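Speaker notes: Learning to push from spoken instructions
Presenter: Precious Tolentino
With Leopold Nägeli, Balthasar Aebischer and Kilian Brunner
May 2024

Opening

Good afternoon, and thank you to the organisers. I am presenting on behalf of the manipulation group at Ititz. The work was carried out jointly with Surnska, whose staff wrote most of the annotation software. Leopold Nägeli is in the room and will take questions on the controller.

Pause here until the title slide has changed. The remote is slow.

The question we set ourselves

A person at a workbench seldom gives a complete order. They say "move the star up a bit", watch what happens, and then say "no, towards the red one". We wished to know whether a single learned policy could follow speech of this kind while the arm is already moving, without stopping to plan again after each sentence.

Earlier systems, including our own Raketti system, treated each instruction as a separate job. Raketti waited for the end of a sentence, chose a goal position, moved there and then waited again. It was dependable, but people found it tiresome to work with. They began to speak to it in fixed phrases, and the recordings then taught us very little about ordinary speech.

The task

Next slide. Allow the audience a moment before speaking.

The task is limited to pushing. The arm carries a plain rod with a rounded tip, and it cannot grasp or lift anything. All movement of the tip takes place in a plane above the board, so the policy has only 2 values to produce at each step, one for each direction of travel. The pieces differ in colour and shape, which gives the speaker several natural ways of naming any of them.
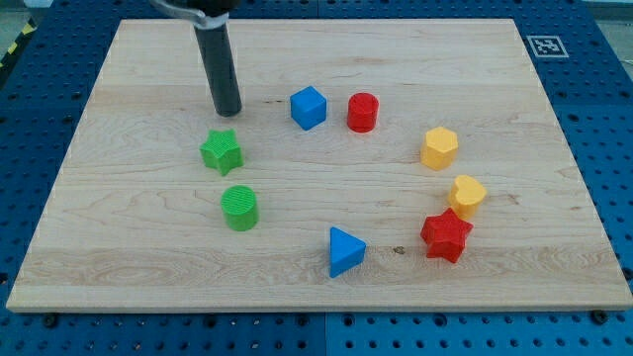 Figure 1. The pushing task: coloured shape blocks on the wooden board, with the rod tip above.

Please draw attention to the two stars, one green and one red. The word "star" alone does not settle which is meant, and a speaker will often leave out the colour if they have just been talking about one of them. The policy must therefore carry some memory of the conversation. The same applies to the two cylinders.

Pushing is harder than it may look from the back of the room. A round piece slips off the tip if the contact is slightly to one side. The heart turns as it travels. We did not model any of this by hand.

Method

The policy takes in recent camera views and the current instruction, encoded as text. It is trained by imitation. Operators first moved the arm freely, with no goal set for them, and the whole session was recorded. Annotators then watched the recordings, marked the beginning and end of any stretch of behaviour that made sense to them, and wrote the instruction that would have led to it.

Emphasise this point, as it was misunderstood at the Shetty workshop. The operators were not given the sentences. The sentences were written afterwards. One stretch may overlap another, and the same movement may carry more than one description. Ottilie Gruber prepared the guidance for annotators, and it is deliberately short. They were asked to write as they would speak to a colleague.

Balthasar Aebischer compared this with a second set, gathered in the usual manner, in which the operator reads an instruction and carries it out. Both sets contain 30 hours of recorded movement. The network and the training settings were the same in both cases.

Results

Next slide, with the table.

The policy trained on sentences written afterwards completed more of the short instructions, and the gap was wider for instructions that arrived during a movement. In the conventional set the arm almost always starts from rest, so the policy has rarely met an instruction halfway through a push. We regard this as the main finding of the study.

For longer goals, such as gathering all the pieces of one colour, a human speaker guided the arm by voice. We also tried having one person direct up to 4 arms in turn. This was possible, although Kilian Brunner, who did most of the speaking, reported that his instructions grew shorter and less exact as the session went on. We have kept those recordings for further study.

Do not read out the table. If time is short, give the first row only.

Limitations

The policy has been tested with one type of tool and one set of pieces. It does not reliably follow instructions that contain a negative, such as "anywhere except the corner". It has no means of asking what was meant. When the speaker is unclear it simply acts, and the speaker must correct it.

There is also a matter of annotation style. Some annotators wrote chiefly about the piece being moved, while others wrote about the direction of travel. We have not yet measured what effect this has.

Next steps

We intend to begin trials with a second tool in July. The annotation guidance will be released with the paper, together with the written instructions from both sets. The recordings themselves are still under review with Surnska, and I would ask the audience to write to Leopold for access rather than to me.

Questions likely to be raised

On speech recognition: we used an existing system without changes. Errors were passed straight through to the policy and were not corrected by hand.

On simulation: early tests only. None of the figures in the table come from simulation.

On safety: the speed of the tip is limited in the controller, separately from the policy. Refer detailed questions to Leopold.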